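The Mist Setting

2026-04-13
By Elspeth Urquhart

A trigger sprayer has 7 working parts in most household versions: trigger, piston, spring, two check valves, dip tube and nozzle. Pulling the trigger pushes the piston in and forces liquid out through the nozzle. Releasing it lets the spring return the piston, which draws the next charge up the tube. The arrangement has changed little in decades, and the bottle beneath it is usually treated as packaging.

For anyone who keeps plants on shelves, the bottle deserves more attention. The readers who answered our February survey sent in 681 forms, and the commonest complaint concerned sprayers that tip over. Leaks at the collar came second. Clogged nozzles were third, mostly in hard-water districts.

Tipping is a matter of geometry. A trigger head puts weight high and forward of the neck, and the effect increases as the bottle empties. A rounded body with a broad base tolerates this well. A tall, straight-sided bottle does not, particularly on slatted shelving, where a narrow base can end up resting on two slats with a gap under one edge. Slats remain the better surface for live plants, as runoff drains and air moves under the pots. The remedy is a wider bottle, or a small tray.

The Cifuentes head, sold without a bottle, was the most consistent of those we tried. We ran it through 1,000 pulls with tap water and the pattern at the end matched the pattern at the start. The Reso head gave a finer mist but needed its nozzle cleared twice. Both fit a standard neck. The Clurnamari bottle comes as a complete unit and is heavier than either combination when full, a point to consider if there are 74 pots to get round before breakfast.

Clear bottles and colored ones differ mainly in what they tell the user. A clear body shows the water level, and also shows algae early enough to deal with it. An opaque body slows algae but has to be lifted to judge how much is left. Many growers keep one of each: clear for plain water, colored for diluted feed or soap. The habit prevents mistakes and costs very little.

Artificial arrangements need a sprayer too, though for dust. Silk and plastic petals should be misted lightly and wiped from the center outward. Blossom sprays on long stems collect the most dust at the forks. Woven pots should be kept out of the mist – the fibers hold moisture and stain. 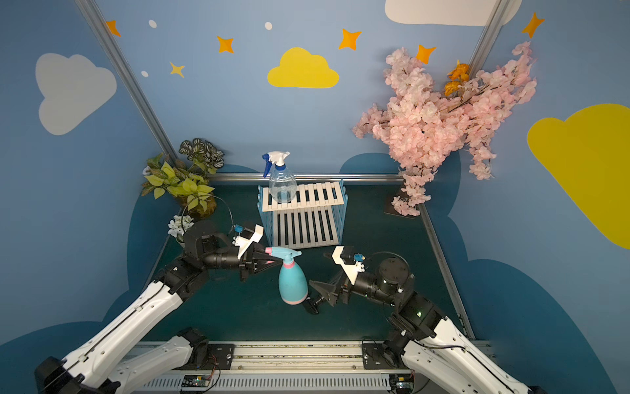 Nenimum, writing from a top-floor apartment, disagrees about the wiping. A soft dry brush first, then the mist, is the order recommended there, on the grounds that water laid over dust turns to a film that no cloth removes from a pleated leaf. The same letter asks for a word on storage.

Store the bottle upright with the nozzle closed. If it will stand unused for more than a month, empty it, pump clean water through until the stream is clear, then pump it dry. Leave the head loose on the neck so the collar gasket is not held compressed. Replacement gaskets are sold by neck diameter, measured across the outside of the thread.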